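Lotik Station Guide, Section 4: Recording Demonstrations at the Microwave Station

This section applies to all Lotik stations operated under the Sturndale program, including those at the Rurnenmont site.

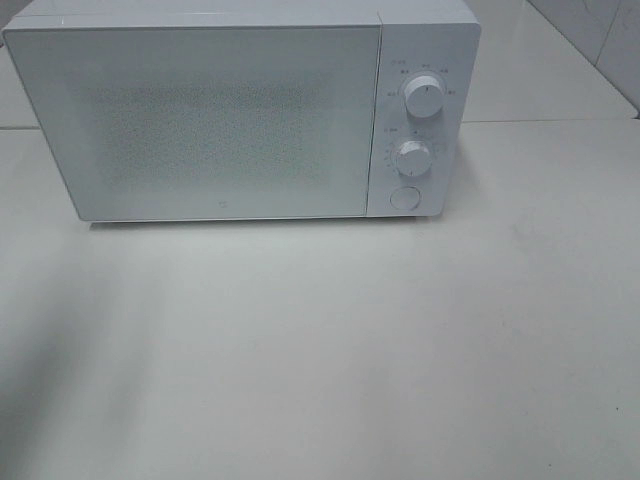

Operators should read the whole of Section 4 before recording for the first time. The installation of the arm, the emergency stop and the leader handles is covered in Section 2. Calibration is covered in Section 3. An operator who has not been signed off on both sections may observe a session but may not record.

4.1 Purpose of the task set

The microwave task set provides examples of small, precise actions on a common kitchen appliance. The learning system is trained on the joint positions, the gripper state and the station camera view, all recorded together. It receives no separate description of where the controls are. The quality of the recorded motion therefore has a direct effect on the trained policy.

The set is divided into 4 tasks:

Task A. Turn the upper knob to the position named on the prompt.
Task B. Turn the lower knob to the position named on the prompt.
Task C. Press the round button and withdraw the gripper.
Task D. Perform Tasks A, B and C in that order as one continuous episode.

The target for each station is 500 accepted episodes across the set. Of these, 156 must be Task D. The remainder may be divided among Tasks A, B and C as directed by the site lead. Rejected episodes do not count toward the target, but they are kept.

4.2 Before the session

1. Confirm that the microwave is unplugged and that the plug is secured away from the work area. The appliance is never powered during recording.

2. Open the door by hand and confirm that the cavity is empty. Close the door fully.

3. Clear the counter in front of the appliance. Cups, cloths, phones and tools must be moved outside the camera view.

4. Wipe the counter and the front of the appliance with a dry cloth. Minor marks on the counter are acceptable. Liquid is not.

5. Set the overhead lights to the normal level and leave them there until the session ends. Soft shadows on the counter are expected. If a hard shadow crosses either knob, adjust the blinds before starting.

6. Open Son on the station computer and select Preview. Compare the live view with the stored reference view for the station. Both knobs and the round button must be fully visible.

7. If the live view and the reference view do not match, move the appliance. Do not move the camera. A camera that has been bumped or loosened must be reported and recalibrated under Section 3.

8. Return both knobs to their start positions by hand, as shown on the station card.

CAUTION: Keep hands clear of the work area whenever the arm is enabled. Use Pause in Son before reaching in to reset a knob, and wait for the status light to change before doing so.

Note: The reference view is specific to each station. A reference view copied from another station will pass the file check in Son but will produce unusable recordings.

4.3 Recording an episode

1. Move the arm to the home position with the leader handles. Son will not arm the recorder from any other position.

2. Read the prompt on the screen. Where the prompt names a knob position, locate that position on the appliance before starting.

3. Press the foot pedal once. A short tone marks the start of the recording.

4. Hold still for one second. This gives the episode a clean first segment.

5. Approach the control from the front at a steady speed. Open the gripper before it reaches the appliance.

6. For a knob, close the gripper on the sides of the knob and turn it in a single motion where possible. If the wrist reaches its limit, release, return the wrist and grip again. A second grip is permitted and should be recorded as it occurs.

7. For the button, close the gripper fully and press with the fingertips. Press straight in, along the line of the button's travel. In Task C and Task D, the door may swing open when the button is pressed. Withdraw to the side of the control panel so that the arm remains clear of the door.

8. Return to the home position and hold still for one second.

9. Press the foot pedal once to stop. A double tone confirms that the file has been written.

CAUTION: Do not force a knob past the end of its travel. The arm can apply more force than the knob shaft is built to take. If the force bar in Son turns red, release the grip and end the episode.

Note: The lower knob may be spring-driven on some appliances and may creep back after it is released. This does not make the episode invalid. Judge the result at the moment the gripper opens.

4.4 Variation between episodes

A set in which every episode is nearly identical trains poorly. Operators are asked to introduce small changes within the limits below.

Appliance position. After every 5 accepted episodes, slide or turn the appliance slightly, staying inside the floor marks shown in the Son overlay. Check the preview again after each move.

Start position of the knobs. Follow the start positions given by the prompt. Do not choose them freely, as Son balances them across the session.

Approach path. Vary the height and the side of the approach in a natural way. Wide loops and pauses made for their own sake should be avoided.

Operator. No operator should record more than half of the accepted episodes for one station. The site lead will arrange the rotation.

The following must remain constant for the full set: the appliance, the camera position, the gripper fingers and the lighting level. If any of these has to be replaced or changed, close the current set in Son and open a new one.

4.5 Labeling the result

Son displays the review screen when the double tone has sounded. Select one result before starting the next episode.

Accept. The control reached the position named on the prompt, or the button was fully pressed, and the arm returned home.

Accept with recovery. The first attempt missed or slipped, and the operator corrected it within the same episode. These episodes are valuable and should not be discarded.

Reject, task. The knob stopped at the wrong position, the wrong control was used, or the button was not fully pressed.

Reject, technical. Frames were dropped, a person or loose object entered the view, the appliance slid out of place, or the emergency stop was used.

Where the operator is unsure between Accept and Reject, replay the final part of the episode at half speed. If doubt remains, select Reject, task, and enter a short comment. Comments should state what happened in plain terms, such as "upper knob one mark short."

Note: A label may be changed until the session is closed. After that, only the site lead can change it, and the change is logged.

4.6 Common faults during recording

The gripper slips on the knob. Check the finger pads for wear and clean them with the supplied wipes. Grip closer to the face of the appliance. If slipping continues, replace the pads and open a new set.

The appliance moves when the button is pressed. Check that all feet are resting on the counter. Fit the non-slip pads from the station kit under the feet. Do not tape or clamp the appliance where the fixing would be visible to the camera.

The indicator line on a knob is hard to see in the preview. Check for glare first, then for a smudge on the camera lens. Clean the lens with the lens cloth only, using light pressure, and compare the view with the reference again.

The arm lags behind the leader handles. Stop recording. Close any other program on the station computer and restart Son. Episodes recorded during the lag must be marked Reject, technical.

4.7 Ending the session

1. Move the arm to the home position and disable it.

2. Select Close Session in Son. Confirm that the number of files shown matches the number of episodes in the session list.

3. Start the upload and wait for the confirmation message. Do not switch off the station computer while the upload bar is visible.

4. Return both knobs to their start positions and close the door of the appliance.

5. Complete the station log with the station number, the time of closing and any fault noted under 4.6.

6. Hang the leader handles on their hooks and switch off the arm supply at the wall.

Sessions left open overnight are closed by Son at 5:00 a.m. Episodes without a label at that time are moved to the holding folder and must be reviewed by the site lead before they can be counted.

Procedures for reviewing and releasing a completed set are given in Section 5.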